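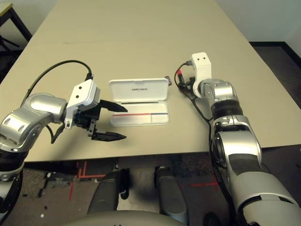

11/08/2018 - Cases for the loan sets. Spent the morning deciding what the small parts should travel in. The old tins from Strickland have to go: two lids no longer shut and the labels slide off. Had one of the white plastic cases open on the big beige table and I am fairly happy with the layout. The larger compartment on the left will take the gauge and its cloth, and the smaller section at the right end can hold the spare tips. The red and blue stripe across the inside gives us a line to pack up to. Rounded corners, so it should go in and out of the canvas bags without catching.

Weighed a packed set on the bench scale, 485 g with the card in. Tin version was 66 g more.

Foam: Corinne F. cut three inserts from the 6 mm sheet. First one too tight at the back edge, second fine, third is fine too but she used the grey offcut and it sheds. Bin it. Template for the good one is in the Dernine folder, pencil marks on the top side - keep that side up when tracing.

Labels still not settled. Otis Dvorak wants them on the lid, I would put them on the short end so they can be read when the cases are stacked. Try both on the Wivstead sets and see which ones come back in the right bags.

Hinges: opened and shut one spare case through the afternoon while on the phone to Altau. No whitening in the plastic so far. Will look again after the next loan.

To do
- order more 6 mm foam, black
- ask Soledad for the June loan list
- empty the old tins, tips into the jar by the sink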